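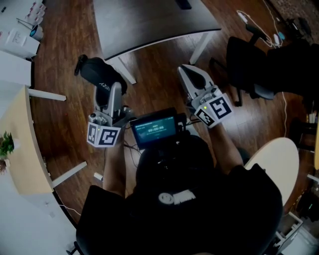
Jedside Room 7 - storage and furniture

Gallery page for the small room at Jedside, refitted in September. The page covers furniture, floor and storage. Layout by Jayanthi Kulkarni.

Floor: dark brown, wood grain. Cleaned on Tuesday with a barely damp mop, no polish.

Table: dark grey top with a light edge, white legs. Budget for the whole room was 2,000, delivery included.

Desk: curved, light wood, white metal legs. The potted plant stays on the desk and is watered from a jug.

Shelving: white unit, white containers with red labels. Stock list reference Serex 11. Replacement labels are kept in the office.

Bags: the black fabric one has a looped strap and hangs by it when stored - empty it first.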